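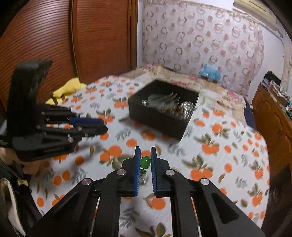 인쇄 | 이메일로 보내기

[wesis-manip] Re: Stekia 양손 그리퍼 키트, 공동구매 의견 구합니다

답이 늦었습니다. 먼저 원문부터 인용합니다.

> Skalora에서 Stekia 키트 견적을 받았습니다. 손에 쥐는
> 그리퍼 두 개, 카메라 모듈, 충전기, 변환 스크립트까지 해서
> 한 세트에 3818유로이고, 배송비와 관세는 별도입니다.
> 영업 담당 설명으로는 "집에 있는 물건이면 무엇이든, 교육
> 없이 바로" 시연 데이터를 모을 수 있다고 합니다. 작은 물건,
> 잘 휘는 물건도 문제없다고 하고요.
> 수집 대행 서비스도 있습니다. 4000 에피소드가 기본
> 단위이고 장소 섭외까지 해 준답니다. 저희 쪽은 키트를
> 직접 사는 쪽으로 기울었는데, 같이 사실 곳이 있으면
> 10월 안에 답 주세요. 세 세트부터 할인이 된다고 합니다.
> 혹시 써 보신 분 계시면 의견도 부탁드립니다.

저희는 대여 장비로 먼저 써 봤습니다. 결론부터 쓰면 공동구매에는 빠지겠습니다. 장비가 나빠서 그런 건 아니고, 견적서에 적힌 말과 저희가 겪은 것 사이가 너무 멉니다.

"집에 있는 물건이면 무엇이든"이라는 문구 때문에 일부러 까다로운 과제를 골랐습니다. 침대 위에 검은 상자를 열어 놓고 장신구를 양손으로 꺼냈다 다시 넣는 작업입니다. 바닥이 푹신해서 상자가 잘 기울고, 물건은 작고 반들거리고, 목걸이는 서로 엉킵니다. 로봇 팔로 옮겼을 때 제일 먼저 무너질 과제라고 보고 골랐습니다.
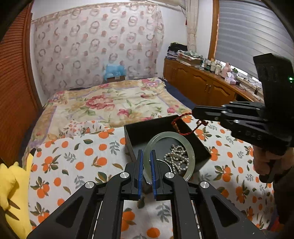 상자 작업. 앞쪽 그리퍼에 연녹색 팔찌, 오른쪽 그리퍼 끝에 붉은 매듭끈 팔찌.

팔찌류는 할 만합니다. 굵기가 있고 한쪽만 집어도 모양이 유지되니까 처음 쥐는 사람도 금방 합니다. 파란 패드의 골도 이런 물건에는 도움이 되는 것 같습니다. 끈 팔찌도 집는 것 자체는 쉬운데, 상자 모서리에 걸치면 작업자가 손목을 꽤 크게 돌립니다. 사람은 그렇게 하면 되지만 저희 팔은 그 각도가 안 나옵니다. 변환 스크립트가 이런 구간을 표시해 주느냐고 Skalora에 물었더니 "사용자 측 로봇 사양에 따라 다르다"는 답만 왔습니다. 표시를 안 해 준다는 말로 읽었습니다.

반지부터는 얘기가 달라집니다. 손가락 두 개가 닿는 면적은 좁은데 알이 둥글고 미끄럽습니다. 저희 작업자 중 제일 익숙한 사람도 여러 번 놓쳤습니다. 가는 사슬은 더합니다. 바닥에 붙은 사슬을 집으려면 손끝으로 상자 바닥을 긁게 되고, 이때 패드 끝이 들립니다. 패드 교체 주기를 문의했는데 설명서에는 항목 자체가 없습니다.

수치도 조금 적어 둡니다. 대여 기간에 127개 에피소드를 찍었고, 이 중 35개를 버렸습니다. 버린 이유는 제각각입니다. 물건을 떨어뜨린 것도 있고, 두 그리퍼의 시간이 어긋난 것도 있고, 위치 추적이 중간에 튄 것도 있습니다. 마지막 경우가 제일 신경 쓰입니다. 같은 무늬가 반복되는 천 위에서 그랬는지, 상자 안으로 깊이 들어갔을 때 그랬는지 아직 구분을 못 했습니다. 표본이 작아서 남에게 내세울 비율은 못 됩니다. 다만 이 정도 버려진다면 대행 서비스의 4000 에피소드가 찍은 수인지, 검수를 통과해서 넘겨주는 수인지는 계약 전에 꼭 확인하셔야 합니다. 제가 받은 서비스 안내문에는 그냥 "에피소드"라고만 되어 있었습니다.

"교육 없이 바로"도 그대로 믿지 마세요. 방아쇠를 당기는 건 누구나 합니다. 어려운 건 두 손을 다 화면에 두면서 서로 가리지 않게 하는 것입니다. 처음 하는 분들은 한쪽 그리퍼로 상자 안을 가려 버리고, 본인은 고개를 숙여 보고 있으니 가린 줄 모릅니다. 저희는 결국 반나절을 연습에 썼고, 연습분은 위 숫자에 넣지 않았습니다.

좋은 점도 적겠습니다. 가정집 침실에 들고 들어가서 바로 시작할 수 있다는 것, 이건 사실입니다. 원격조종 장비로는 엄두를 못 냈을 장소입니다. 손잡이도 생각보다 덜 피곤하고, 관절 쪽 유격은 대여 기간 내내 눈에 띄게 늘지 않았습니다. 물건이 크고 단단한 과제, 예를 들어 컵이나 통을 옮기는 일이라면 제 불만의 절반은 없어질 겁니다.

Lindgren 쪽 키트와 비교해 달라는 분이 전에 계셨는데, 저는 그쪽은 전시장에서 잠깐 쥐어 본 게 전부라 할 말이 없습니다. 손끝 패드를 사용자가 직접 갈 수 있게 되어 있던 것만 기억합니다. 가지고 계신 분이 같은 과제를 한 번 돌려 주시면 큰 도움이 되겠습니다. 상자, 반지 하나, 가는 사슬 하나면 됩니다.

견적을 진행하실 거면 Skalora에 아래 항목은 서면으로 받아 두시길 권합니다. 전화로는 다 된다고 합니다.

- 대행 서비스의 에피소드 산정 기준, 불량분 재촬영 비용을 누가 내는지
- 패드 단품 가격과 납기
- 두 그리퍼 사이 시간 동기 오차, 측정 방법 포함
- 추적이 끊긴 구간을 원본 로그에 남기는지, 보간해서 덮는지
- 가정집에서 찍을 때 집 안 물건이 다 찍히는 문제에 대한 동의서 양식

네 번째는 꼭 좀 물어봐 주세요. 저희가 받은 로그에서는 튄 구간 앞뒤가 지나치게 매끄러워서 의심하고 있습니다. 확인되면 원본 파형을 이 목록에 올리겠습니다.

세 세트 할인율은 얼마라고 하던가요? 견적서 사본에 그 줄이 안 보입니다.

인쇄 | 이메일로 보내기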